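July
By the Skoryk Quarterly staff

The Long Road to a Shorter Wait: How Erkumura Rebuilt Its Public Library Lending

For most of its history, the Erkumura library system operated as a set of separate branches that happened to share a name. A reader who wanted a title held across town was told to go across town. Catalogs differed from one building to the next, and a book returned to the wrong branch could spend a month on a back shelf before it was sent home.

The lending agreement that took effect last year was intended to end that arrangement. Under its terms, every branch draws on a single collection, and a request placed at any desk is filled from whichever building has the item on hand. The neighboring town of Umero joined in the spring, adding 2,633 titles to the shared catalog, most of them local history and children's books.

The change required more patience than money. Staff spent the winter matching records by hand, often finding that two branches had entered the same book under different spellings of the author's name. Loan periods also had to be settled. Umero had long allowed 60 days for large-print editions, and its readers were reluctant to give that up. The final policy extends the longer period to all large-print borrowers in both towns.

Delivery proved the harder question. The old courier contract covered one run a week, on Sunday, which left books requested on a Monday sitting for days. The new schedule provides two runs, with the longer route ending at the Flornuvura branch before it opens at noon. Readers there now receive most requests within the same week - a marked change for a neighborhood that had the slowest service in the system.

Requests passed 3,000 in a single month this spring. Branch managers attribute much of the increase to older patrons, many of whom had stopped asking for books that were not on the shelf in front of them. Reading groups have also made heavy use of the service, which lets them gather enough copies of one novel without buying any.

Some concerns remain. Smaller branches report that their newest purchases leave the building quickly and are seldom seen again by the people who live nearby. A proposal before the library board would hold new titles at the purchasing branch for a short period before they enter general circulation. Opponents argue that such a rule would bring back the local waiting lists the agreement was meant to remove. The board expects to take up the matter in the fall, along with a request for longer evening hours at Flornuvura.

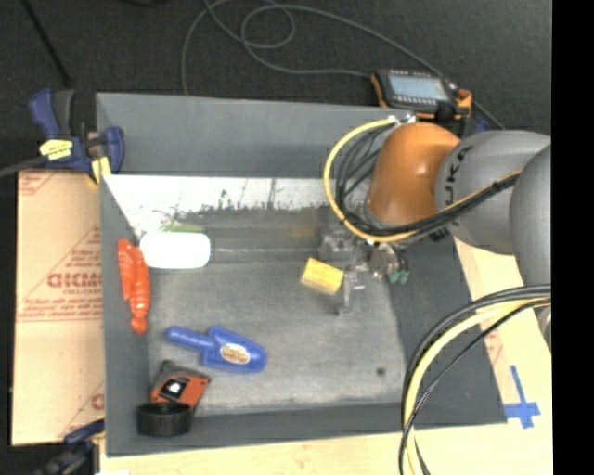
A reader in Umero writes that the hold on new titles cannot come soon enough, as her branch bought a mystery she had asked for and she has yet to see it on the shelf. She adds that she would gladly wait her turn if the catalog showed how many people were ahead of her.

Contact the editors | Copyright Skoryk Quarterly. All rights reserved. | Back to top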